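Section 4: Tying the Instrument Knot on the Skalto Tissue Pad

Welcome to the part most people have been waiting for! If you worked through Section 3, your pad is clamped, your first stitch is through, and you have two ends of thread to play with: a long end (the one you'll wrap) and a short end (the tail). This section takes you from those two ends to a finished knot that lies flat and stays put.

Read all the steps once before you start. Then do them slowly, with good light, and enjoy it. The first knot that sits down properly is a lovely thing.

4.1 Before you begin

You will need:

The pad, rinsed in cool water and patted so the surface is moist all over
A strand of practice suture, already passed through the pad as in Section 3
Two graspers or needle drivers, one for each side
Small scissors
A lamp you can move

NOTE: Keep the pad moist. A dry surface grabs the thread, and you'll end up fighting drag that has nothing to do with your technique.

CAUTION: The needle is real and it is sharp. Park it flat, where you can see it, before you start wrapping. Never let it swing free on the long end.

4.2 Setting your thread lengths

1. Pull the long end through the pad until the tail is short but easy to grab. Beginners nearly always leave too much tail (I still do when I'm tired!), and a long tail has to be dragged all the way through the loops later.

2. Lay the tail so it points toward the side your wrapping instrument will come from. You want to reach it with a small move of the tip.

3. Take hold of the long end with the left instrument. Grip the thread itself, well away from the needle. Leave enough slack for two easy wraps and a bit over.

4. Let the slack fall into a shallow C shape over the pad. The C does half the work for you, so take your time getting it right.

4.3 Making the first throw

5. Bring the right instrument in with its jaws closed and hold it over the middle of the C. Closed jaws matter: thread loves to slip between open ones.

6. Carry the long end over the top of the right jaw and back underneath. One wrap.

7. Do it again, in the same direction. Two wraps. This double throw is what people mean by a surgeon's knot, and it gives you enough friction to hold the edges together while you get ready for the next throw.
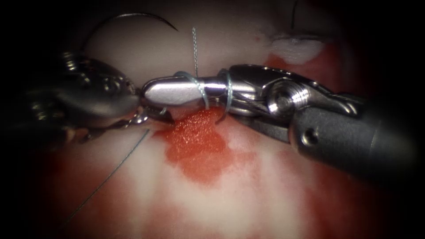

8. Keep both tips low and close together as you go. If you lift the instruments high above the pad the wraps go loose and slide off the end, and you're back at step 5. Staying low feels cramped at first, but your hands get used to it quickly.

9. Leave a little room between the wraps and the very tip of the jaw. You're about to open that jaw, and it needs bare metal at the front to do its job.

10. Move both instruments together toward the tail. Together is the word to remember! If the right one goes alone, the wraps tighten around the jaw and lock there.

11. Open the right jaw just enough, take the tail close to its cut end, and close.

12. Draw the tail back through the wraps while the left instrument moves the other way. Pull evenly and stay parallel to the pad. Stop when the throw lies flat and the edges of the slit just touch.

CAUTION: Don't grip the thread hard in the middle of its length with a toothed or ridged jaw. It frays, and frayed thread snaps at the worst possible moment.

4.4 Second and third throws

13. Let go of the tail. Lay the long end in a C again, this time curving the opposite way.

14. Make a single wrap in the reverse direction, take the tail, and pull through. Your throw should settle square on top of the first one.

15. Add a third throw, single again, back in the original direction. Trim both ends.

NOTE: If the knot looks twisted or stands up from the surface, you probably wrapped the same way twice running. Cut it out and start over. A pad will take 200 stitches before the top layer wears through, so there's no need to be stingy.

4.5 If things go wrong

Wraps fall off the tip: instruments too high, or not enough slack in the C.
Wraps jam on the jaw: the long end is under tension. Bring the left tip closer.
First throw slips open: keep light tension on the long end while you set up the second.
Glare on the metal hides the thread: lower the lamp and bring it in from the side. Nokuthula Kruger swears by a sheet of baking paper over the bulb housing of a cool LED lamp, and it works beautifully.

Replacement pads are part number 559. Go on to Section 5 for running stitches.

Skalto Practice Guides - written by Vichien Rungrueang - Contact: Zilport, Cestbridge - © 2020 - Back to top
2 comments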